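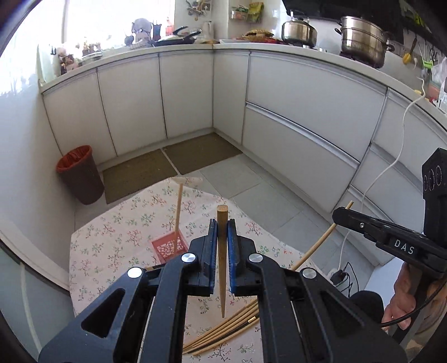 Figure 4. Two hand-held grippers in use with thin wooden sticks at a kitchen table.

4.2 Handling of slender objects

The Skustard hand-held kit, supplied by Negi, was reviewed at the Celthorpe site over 283 trials. Each trial required the operator to grasp one stick with the parallel fingers and place it upright in a small square holder. The blue rubber pads (Figure 4) were used as delivered. Grasp failures were recorded separately from placing errors — a distinction not made in the earlier Pistham study — and all trials were scored by Renu Chauhan. Curved sticks were scored as a separate class. Pad wear was checked after every 100 trials.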